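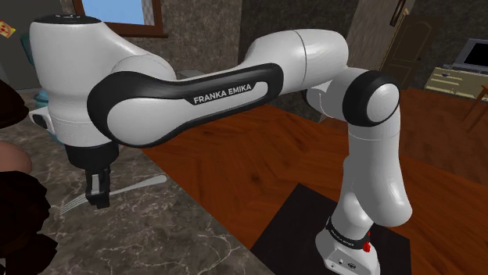 カトラリーのような薄い物体は、把持姿勢の学習よりも先に接触高さの誤差を潰したほうが成功率が上がる、というのがRullaのフォーラムに付いた返信の趣旨だった。本ページの旧版は方策の学習設定から書き始めていたため、この指摘を受けて手順の順序を入れ替えた。以下は2026-06-30時点の構成に基づく。

対象タスク
石材の天板に置かれたフォークを、平行二指グリッパで首の部分から把持し、持ち上げる。アームはFranka Emika、環境はシミュレータPrusora上のキッチンシーンを用いる。実機への転移は扱わない。

手順1 接触高さの校正
天板の衝突形状と描画メッシュは別ファイルで管理されており、両者の上面がずれていることがある。Tasnessの検査スクリプトで差分を出し、衝突形状側を描画メッシュに合わせる。許容差は2 mmとした。これを超えたまま学習すると、指先が天板に触れて停止する軌道が多数混入する。

フォークの衝突形状は凸分解で作成する。単一の凸包では首の周囲の隙間が埋まり、指が実際より外側で接触したと判定される。柄と首と歯を別の凸形状に分けておけばよい。

手順2 把持前姿勢の定義
把持点はフォークの首に固定する。柄の端を選ぶと持ち上げ時に回転モーメントが大きくなり、歯の側では指の当たり面が安定しない。指の開閉方向は、フォークの長手方向に対して水平面内で直交させる。把持前姿勢は把持点の鉛直上方50 mmに置き、そこから直線で下降する。

下降中は手先の姿勢を拘束する。拘束を外すと逆運動学の解が途中で切り替わり、肘が大きく振れる場合がある。冗長自由度には初期姿勢からの偏差に対するコストを与えておく。

手順3 デモの生成
フォークの位置と向きを乱数で変え、スクリプト制御で900本の軌道を生成する。照明と天板のテクスチャも同時に変更するが、カメラの外部パラメータは固定のままとする。持ち上げ後に物体が指の間に残っていない軌道は、保存前に破棄する。

破棄した軌道の乱数シードは必ず記録する。11月の版ではこれを残しておらず、特定の向きだけが欠けたデータセットになっていることに気付くのが遅れた。向きのヒストグラムを出力し、空のビンがあれば該当範囲だけ追加生成する。

手順4 学習と評価
方策は手首カメラの画像と関節角を入力とし、手先の目標変位とグリッパ指令を出力する。異なる乱数シードで6回学習し、評価にはデモ生成に使っていない初期配置を用いる。最良のシードだけを報告すると比較にならないため、平均と最小値を併記する。

失敗は「下降中の天板接触」「把持の空振り」「持ち上げ中の滑落」に分類する。天板接触が残る場合は手順1に戻る。空振りが多い場合は指の閉じ始めの時刻を、滑落の場合は摩擦係数と把持力の設定を確認する。

既知の問題
Hồ形式で書き出した軌道は、グリッパ指令の時刻が1ステップ前にずれる。読み込み側で補正するか、書き出し時に時刻列を明示すること。両方で補正すると逆向きにずれる。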